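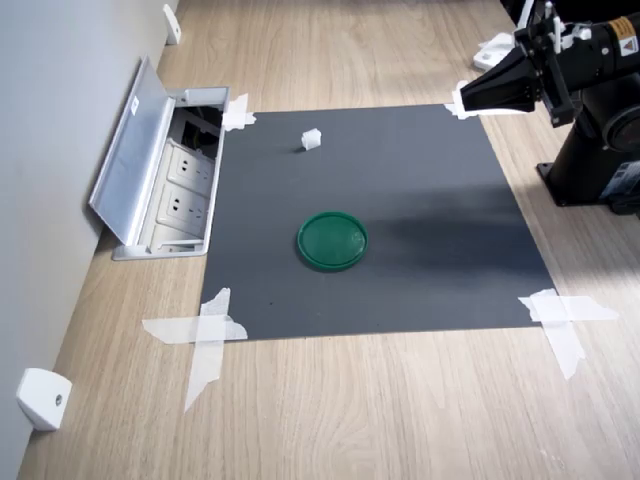

Product information prepared by Tincuța Filip, Furniture and Fittings
Last revised 15 December 2021

Katlow Shared Worktable

The Katlow is a large, fixed-height table for rooms that have to serve more than one purpose. It is supplied by Fomix to schools, libraries, colleges and public buildings, and is bought most often for craft rooms, reading rooms and staff workspaces in which the same surface is used for paper, light tools and refreshments in the course of a day.

The table is sold as a complete item. The top, the underframe, the fixings and the levelling feet are included in the price, as is delivery to a ground-floor room at any mainland address. Seating is not included.

Top

The standard top has a wooden surface with the grain running along the length of the table. It is finished in a clear matt lacquer, applied to both faces and all edges so that moisture is taken up evenly and the top remains flat. The long edges are slightly rounded. The corners are rounded to a larger radius and sanded by hand.

Wood is a natural material, and the colour and figure of the grain will vary between one table and the next. Customers who are adding to an earlier order should state this when ordering, and every effort will be made to select tops of a similar tone. An exact match cannot be guaranteed. All new tops darken a little in their first year, and those placed near a window will do so sooner. It is good practice to move mats and other flat items from time to time during this period, as the surface beneath them will otherwise stay paler than the rest.

Two other surfaces are available to order. The Bellini top is finished in a smooth, coloured linoleum and is preferred where a good deal of handwriting is done. The Wotora top has a hard, sealed surface for rooms in which paint, glue or clay is used every day. Both are made on the same base and may be fitted to an existing Katlow underframe without drilling.

Underframe

The underframe is of welded steel, powder coated in white, grey or black. The legs are set in from the ends of the table so that a wheelchair may be brought up to either end, and there is no low rail along the long sides. A single rail beneath the top carries the weight and provides a fixing point for the optional cable tray.

Levelling feet are fitted as standard and may be adjusted by hand. On soft floors, the wider foot should be requested. Lockable castors of 50 mm diameter are available for rooms in which the table is moved often – they raise the top by a small amount, and this should be borne in mind when chairs with arms are to be stored beneath it.

The complete table weighs 44 kg with the standard top. It should be lifted by two people, one at each end, and should never be dragged.

Assembly

Tables are delivered flat, with the top wrapped separately. The tool needed for assembly is packed with the fixings. The top should be laid face down on a clean blanket, the underframe placed upon it and all bolts started by hand before any is tightened. The table should then be turned over by two people and the feet adjusted.

Bolts should be checked again after the first few weeks of use and once a year after that. An assembly service is offered for orders of several tables, and must be requested when the order is placed.

Use and protection of the surface

The standard top will withstand normal daily use without a cover. The following points apply where activities change frequently.

Hot items. Cups and plates may be placed directly on the surface. Pans, glue guns and irons must not be.

Cutting. A cutting mat must be used with any blade. Marks made by a blade will go through the lacquer and will admit water and dirt if they are left.

Adhesive tape. Low-tack masking tape may be used to secure paper, mats or sheet material to the top. It should be removed at the end of the session, pulled back slowly and at a low angle. Tape left in place for a long period may leave a residue, which can be taken off with a cloth dampened with warm, soapy water. Parcel tape, cloth tape and double-sided tape should not be applied to the lacquer.

Clamps. Light clamps may be fixed to any edge, with a piece of card or scrap wood between the jaw and the surface.

Cleaning

Dust and crumbs should be removed with a dry cloth. For general cleaning, use a cloth well wrung out in warm water with a little washing-up liquid, wipe in the direction of the grain and dry the surface afterwards. Spills should be dealt with promptly, particularly ink, coffee and fruit juice.

Alcohol-based sprays may be used occasionally on the standard top, provided that they are wiped off at once. Where a room requires disinfection after each session, the Wotora top is the more suitable choice. Scouring pads, cream cleaners and silicone polishes should not be used on any of the three surfaces.

Repair and replacement

Light scratches in the standard top can be treated with the Katlow care kit, which contains fine abrasive paper, a small tin of lacquer and printed instructions. For heavier damage the top may be returned for refinishing. It will be sanded on both faces and lacquered again, and a loan top can be supplied in the meantime on payment of carriage.

Every part of the table can be bought separately. The underframe has not changed in its main dimensions since it was introduced, and new tops, feet and rails will fit the oldest tables in use. Fomix has now supplied 4,000 of these tables, and spare parts will continue to be held for as long as the model is made.

Price and ordering

The Katlow with standard top costs £1,342, excluding VAT. Prices for the Bellini and Wotora tops, castors and cable tray are given in the current price list, which is sent on request. Schools and public bodies may order against an official purchase order. Other customers are asked to pay a deposit when ordering and the balance before dispatch.

Tables in the standard finish are normally held in stock. Those with other tops are made to order, and orders for use at the start of the autumn term should be received by the end of May. Samples of all surfaces and frame colours are available free of charge – please quote the name of the table and the type of room for which it is intended.

Delivered goods should be inspected on arrival. Any damage to the packaging should be noted on the driver's paperwork before signature, and the packaging kept until the contents have been examined.

Related items: Katlow care kit; Katlow cable tray; replacement feet, standard and wide; Bellini top; Wotora top.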